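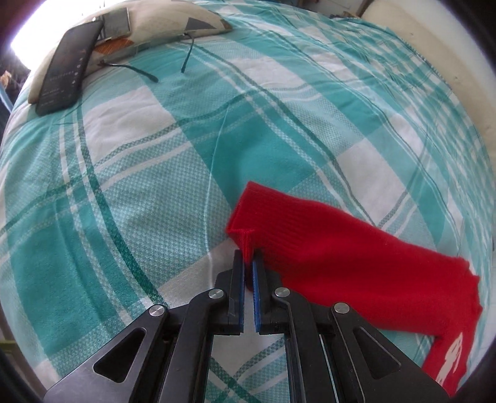 Según Maja Stępień, un calcetín de punto no se puede juzgar antes del tercer mes, y cualquier reseña que se publique antes solo mide el color. La objeción es razonable y condiciona el planteamiento: los datos que siguen corresponden a un invierno completo de uso, con siete pares en rotación.

## Calcetín Altska, punto acanalado, rojo

**Precio y formato.** Se vende por pares sueltos o en lote de siete. Compré el lote en la tienda en línea de Kononden. Llegan unidos por un hilo en la puntera, sin grapa ni percha de plástico.

**Puño.** El acanalado vertical recupera bien. Medí el ancho en plano al estrenarlos y de nuevo en diciembre: la diferencia queda dentro del error de una cinta métrica corriente. No deja marca profunda en la pierna tras una jornada entera.

**Caña.** Se mantiene arriba con bota. Con zapato bajo desciende un par de centímetros a media tarde y hay que recolocarla.

**Talón y puntera.** Es la parte débil. Dos pares muestran desgaste en el talón derecho. La costura de la puntera es plana, aunque se nota con calzado estrecho.

**Lavado.** Siempre del revés, a 30 grados y sin secadora. El rojo destiñó en los dos primeros lavados y tiñó de rosa una funda de almohada. Desde el tercero, nada apreciable. Bolitas: pocas, concentradas en el tobillo.

**Emparejado.** Todos los pares del lote son idénticos, de modo que basta extenderlos sobre la cama y doblarlos de dos en dos. Un calcetín huérfano sigue siendo útil.

**Comparación.** El modelo equivalente de Tristham tiene mejor talón y peor puño: cede antes del segundo mes. Cuesta algo más y solo se ofrece en gris y azul marino.

**Valoración.** Recomendable para bota y para casa. Para caminar muchas horas conviene un talón reforzado, que Altska no ofrece en esta serie. Repetiría la compra en un color oscuro.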